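The Rilavia workshop in Roditz has started to sell a desk organiser and notebook cover made from used bicycle inner tubes. It is the first stationery product from the small company, which until now was known in the town for its bags and belts.

The cover is called Cimum and fits a standard A5 notebook. On the front there are 4 loops for pens, and one wider loop on the spine for a ruler or a pair of small scissors. The inside has a flat pocket for loose papers. When the notebook is taken out, the cover can be folded back and closed with two press studs, and then it stands on a desk and holds pens and envelopes.

"I had the same problem every morning," says Liv Berge, who designed it. "My pens were at the bottom of my bag and my notebook had bent corners. I made the first cover for myself, and it was quite ugly, but I used it for a whole winter."

The rubber comes from bicycle repair shops in Roditz and the villages near it. The tubes are washed, cut open and pressed flat for one night before sewing. Marks from old patches and printed letters are left on the outside, so two covers never look the same. According to Berge, the smell of rubber can be noticed in the first week, and she advises customers to leave the cover near an open window for a few days.

The workshop made a test series of 109 pieces in spring and gave them to teachers, nurses and office workers. Most of them liked the pen loops, but many found the first closing strap too short for a full notebook. The strap is now longer, and the thread was changed to a stronger one. A version for left-handed people, with the loops on the other side, was also asked for and should be ready in November.

The price is 58 euros. Apolline Marchal, who runs the Lytvynenko stationery shop by the station, has taken the cover for her window. She thinks the price is high for a notebook cover, but says that customers like to touch it and usually ask where the rubber is from.

"People come in for a refill and stay to try it with their own pens," she says. "Very thick markers do not fit. I tell them this before they pay."

Rilavia has collected 1772 inner tubes since the beginning of the year, and the storage room is nearly full. Shops which would like to give more tubes are asked to wait until the end of the summer.

Covers can be repaired at the workshop without charge during the first two years. After this time, a new loop or press stud is paid for separately. The workshop is open to visitors in the afternoon, from two o'clock until half past five, and the door is at the back of the building.

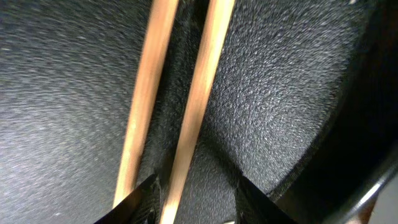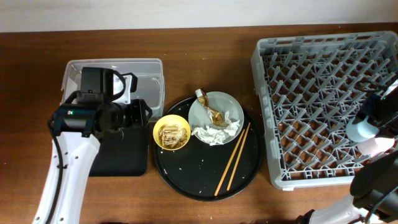 *First picture: two long wooden sticks. Second picture: a clear bin, a round black tray and a grey dish rack on a wooden table.*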